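Notes on a commons problem, with numbers

I have been reading Zoriana Levchenko's working paper on voluntary payment schemes for the past two weeks, mostly in the evenings. It deals with an old question in political economy: how much of a shared cost will people cover when no one can make them. She gave a talk on it in April, which I missed, and the slides have only the regression tables. The paper is better.

The data come from Zhuravel, a housing cooperative with 476 member households. The cooperative runs a laundry, a tool library and a small meeting hall. Until the period she studies, all three were paid for out of the general fee. Then the members voted to split the hall off and pay for it by voluntary contribution, with a suggested amount printed on the monthly statement. Everyone kept the right to use it.

The textbook prediction is simple. A person who values the hall at less than the suggested amount pays nothing, and a person who values it at more also pays nothing, provided he expects enough of the others to pay. The hall should close. It did not close, and the paper is an attempt to say why without leaning on the word "altruism," which explains too much.
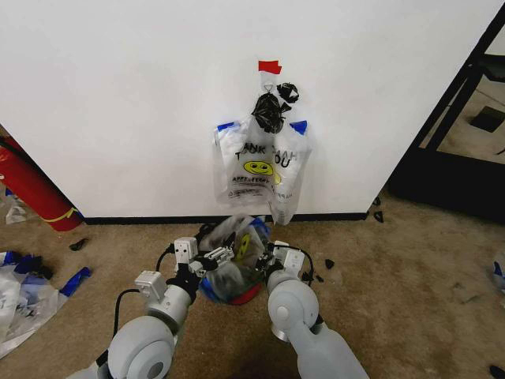
Levchenko separates three groups. The first pays the suggested amount every month. The second pays in months when the household used the hall. The third does not pay. What interests her is movement between the groups. Households in the first group rarely move. Households in the second drift toward the third, slowly, and the drift speeds up when the statement reports the total collected in the previous month. Publishing a healthy total seems to lower payment, and publishing a weak total does not raise it by the same amount.

I had expected symmetry there. So had Tâm Đỗ, who read the paper with me and covered the margins of her copy with objections. Her main one is that the statement was redesigned in the same quarter the totals were added. If the payment line moved to the back of the page, part of the drop is plain inattention. Levchenko mentions the redesign in a footnote and moves on. I think it needed an appendix.

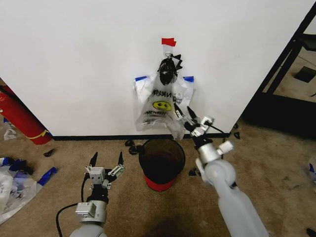
Hanging bag and wastebasket.

A second issue is the size of the reserve. The hall started with 2,000 in its account, transferred from the general fund. A reserve changes the game. If members know that the lights stay on for several months whatever they do, the cost of not paying is pushed into the future, and a standard model has to discount it. The paper treats the reserve as a constant and drops it from the main equation. That is convenient, but the reserve was being drawn down during the period, and the members could read the balance on the notice board. I would have put it in as a state variable and accepted the messier estimates.

The comparison case is Flitau, a smaller cooperative with 32 households and a shared workshop. Payment there was close to complete. Levchenko is careful not to call this a result, with a sample of that size, but she offers the usual reading: in a small group each member's payment is visible to the rest, so reputation does the work that enforcement would do elsewhere. Olson made the argument in the sixties. It still holds up reasonably well as a first guess.

What it leaves open is where visibility stops working. Somewhere between the two cases there is a group size at which a missed payment is no longer noticed. She fits a curve through the gap – two points and some assumptions about functional form – and I would not put any weight on it. 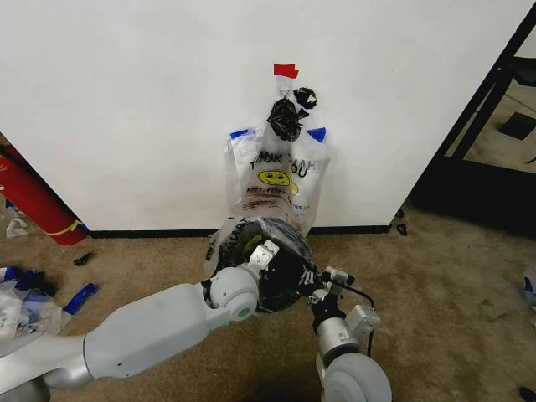
"THANK YOU" bag, with blue tape at the top corners.

The policy section is the part I disagree with most. She suggests that cooperatives of the larger kind should break their members into stairwell groups and report totals by group. The idea is to bring back small-group conditions inside a large one. The trouble is that the good is still shared by all the stairwells. A group that pays in full is now told, every month, that the group next door does not. Trimico tried something like this with its heating fund and gave it up in the second year, after the best-paying groups cut their contributions to match the average.

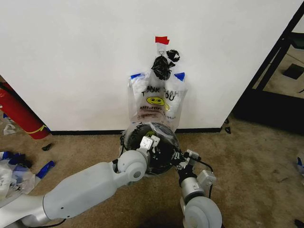 Prices deserve more space than the paper gives them. Hall bookings at Zhuravel are free, and a free good invites use that its users would not pay even a small amount for. The plastic shopping bag is the standard teaching case. A thin bag with "THANK YOU" and a yellow smiley face printed on it is handed over at no stated charge, its cost is folded into the price of everything else in the store, and the customer has no reason to ask for one fewer. Put a small separate charge on the bag and the customer has something to decide. A booking fee for the hall, set well below cost, would do the same sort of sorting. It would also produce a record of use, which Levchenko now has to estimate from a sign-in sheet.

Against this, Đỗ points out that a fee may displace the voluntary payments. Households in the first group might take the fee as the full price and stop there. The daycare studies on late pickup fines are the usual citation. I accept the risk, but it can be tested cheaply: charge the fee for weekend bookings only and leave the rest alone. The Jikon data, if they are ever released in usable form, may already contain a split of that kind.

I have asked Levchenko for the monthly series with the balance included. If she agrees to share it I will rerun the main table with the reserve in and post the code with the output.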